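Abro hilo sobre la pinza de mano Zenix, que llevo probando desde marzo. Me habéis preguntado varios y así lo dejo todo en el mismo sitio.

Para quien llegue de nuevas: se sujeta con la mano, se hace la tarea como la haría uno y el kit graba el movimiento para entrenar después un brazo. La vende Riedl en dos versiones, con una pinza o con 2. Yo tengo la de 2.

Lo que viene en la caja: las pinzas, almohadillas de repuesto, cables, un soporte de carga y un manual en inglés y alemán. En español no hay nada todavía. Amparo Mosquera está traduciendo la parte de calibración y la colgará cuando la acabe.

Montaje: 30 minutos la primera vez. Los dedos venían bien apretados de fábrica, pero el manual pide repasar los tornillos de las articulaciones antes de cada tanda larga y yo lo hago.

Calibrar es lo más pesado. Hay que abrir y cerrar despacio, esperar el aviso y repetir. Si se cambia una almohadilla, otra vez desde el principio. Se lo comenté a Veronika Kofler, de soporte, y me contestó esa misma tarde que están mirando una versión corta. Sin fecha.

Peso: con una hora seguida se nota en la muñeca. Yo hago tandas cortas y descanso entre medias. Maribeth Dimaculangan, que usa el mismo kit con vajilla, aguanta bastante más que yo – también es verdad que ella apoya los codos en la mesa.

Programa: Barkoveo, incluido el primer año. Sirve para revisar las grabaciones, cortarlas y ponerles etiqueta. La búsqueda es lenta en cuanto se pasa de 300 episodios. Exporta sin problemas. Lo que echo en falta es poder deshacer un corte.

Tarea elegida: ropa en casa. Doblar, estirar, dar la vuelta a las prendas. Con toallas fue fácil desde el principio. Las prendas con costuras gruesas cuestan más, hay que decidir por dónde se cogen y hacerlo siempre parecido.
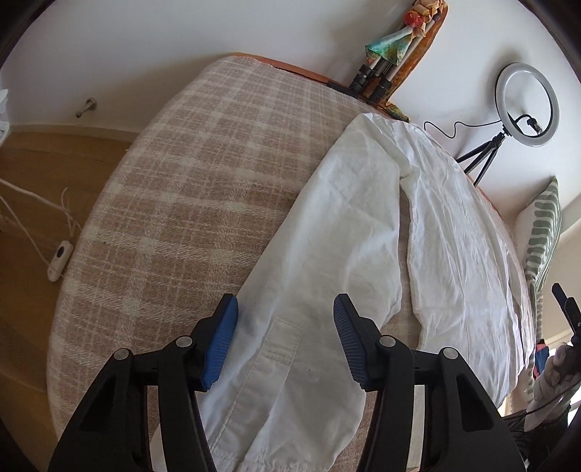
Vigo, marzo

Prenda blanca de algodón encima de la manta de cuadros, bastante arrugada. Las almohadillas azules son las estriadas.

Con tela fina recomiendo entrar casi en plano y cerrar despacio. Si se entra de punta se pellizca también la manta y luego toca descartar la toma.

Precio: Riedl no lo publica, hay que pedir presupuesto. El repuesto de almohadillas se compra aparte y a mí me parece caro para lo que es.

¿Lo compraría otra vez? Para ropa, sí. Para piezas pequeñas esperaría a ver los dedos estrechos que han anunciado.

Mi objetivo son 1.000 episodios de doblado antes de entrenar nada. Cuando tenga resultados los pongo en este mismo hilo.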